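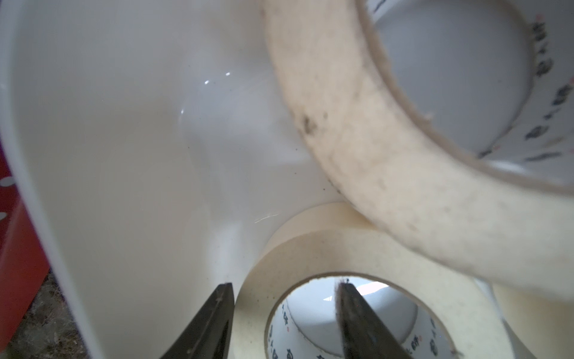
Mizanur Paul wants to know why a dropped roll of tape gets a whole item in the newsletter when the arm dropped things all through the spring and we barely mentioned it. Fair question, Mizanur! The short answer is that this one was the most interesting fault we've had since Totia went on the bench, and I have been boring everyone at lunch with it, so now it's your turn.

Some background for those who missed April. The job is called Frota, and on paper it couldn't be simpler: take rolls of masking tape out of a white plastic bowl, one at a time, and set them down on the tray. One finger goes into the hole, the other stays outside, and the gripper closes on the wall of the roll. We had it running nicely with single rolls. Then we started putting in two, with one leaning on the other, and on run 130 the arm closed on the lower roll, reported a good grip, lifted, and flung the upper roll clean over the rim of the bowl. It landed on its edge and rolled under the shelving, where Evangelia Stergiou found it with a broom handle.

Funny, yes. But the log said "grip confirmed, lift complete" with no warning at all, and that is what got us going. Totia is supposed to stop if the load on the wrist climbs past its limit during a lift. It climbed past. It didn't stop.

Noelia Gallardo pulled the force readings from all 241 runs we had on file and went through them over two evenings (with a great deal of tea). What she found is lovely, in a horrible sort of way. After the fingers close, the software zeroes the wrist sensor so that the squeeze itself doesn't count as load. That's fine with one roll. With a second roll resting on the first, the fingers were already pushing up against extra weight at the moment of zeroing, so part of the load simply vanished from the books. The stop limit was still there. It was just being measured from the wrong starting point, and by the time the roll came free it had been squeezed like a watermelon seed.

She then found 19 earlier runs with the same bad zero. In most of them the upper roll slid off quietly and the run was marked as a success. Six of them went over the old limit and we never knew.

Now the part I'd like everybody to read, including those of you who only come in for the cookies. A roll of tape is light and soft and it did no harm. The same routine was about to be tried at the Velutov bench with metal spools, and people lean in over that bench all the time. So that trial is on hold, and I think Menaka Selvanayagam was quite right to call it straight away, before we had even worked out the cause.

What has changed so far:

The sensor is now zeroed above the bowl, with the fingers open and touching nothing, and never again until the arm is back home.

Lifts start with a slow rise of a few millimeters and a pause. If the reading is higher than one roll ought to give, the arm lets go and backs out.

The red stop button has moved to the front corner of the bench, where you can reach it without stretching across the arm. Please don't hang your lanyard on it.

Sandamali Marikar is also writing a small checker, named Wodden, that reads the log after each run and flags any grip where the force doesn't settle. It has already picked out a run that all of us had passed as perfect, and on a second look the finger had been dragging at the torn paper on the edge of a roll. I love this thing and it's barely a page of code!

We've been back on two rolls since, and the new pause has tripped several times, each time with the arm letting go as it should. It makes the job slower, and there's some grumbling about that from the timing side. I'd take slow. If you want to see it at work, come by after 4 p.m., stay behind the yellow line, and bring any half-used rolls you have at home, the grubbier the better. Clean ones are too easy for it.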